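홈 | 학과소개 | 학생활동 | 결과보고서 | 자료실

봉합 실습용 피부 모형의 표면 관찰 보고서

1. 목적
본 보고서는 종합설계 과목의 일환으로, 절개와 출혈이 표현된 피부 모형에서 봉합 실습 전 확인할 사항을 정리한 것이다. 작성은 Danica Mujić와 Ramesh Tiwari가 맡았으며, Norbert Čierny 교수의 지도를 받았다.

2. 관찰 대상
관찰 대상은 부드러운 피부 질감의 표면과 그 위의 가는 절개선이다. 절개선은 거의 곧게 사선으로 이어지며, 주변에는 혈액을 모사한 주황빛 붉은 액체가 분포한다. 액체가 절개선을 가리는 정도는 위치에 따라 다르므로, 봉합 간격을 정하기 전에 절개선의 양 끝을 먼저 확인하도록 하였다.

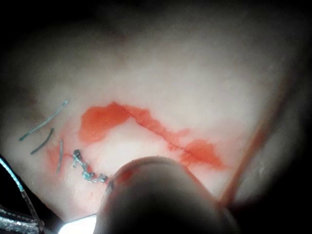

표면에 남은 짧은 봉합사 조각도 기록 항목에 포함하였다. 조각의 색과 길이가 서로 다르고 일부는 휘어 있어, 절개선과 혼동되지 않도록 별도 항목으로 분류하였다. 번진 액체의 옅은 가장자리는 경계를 확정하기 어려워 관찰자 두 명이 각각 표시한 뒤 합의하여 정하였다.

3. 진행 및 결과
실습은 10월 중 Stirnesgate 실습동에서 실시하였으며 참여 학생은 14명이다. 수집한 관찰 기록은 약 190건이고, 이 중 127건을 분석에 사용하였다. 나머지는 표면이 어둡게 기록되어 절개선의 끝점을 판독할 수 없었으므로 제외하였다. 관찰자 간 의견 차이는 액체가 넓게 퍼진 부분에서 주로 나타났다.

4. 향후 과제
다음 학기에는 조명 위치를 고정하고 기록지에 봉합사 항목의 기재란을 넓힐 예정이다. 기록지 개정안은 Todor Kovačević가 작성한다.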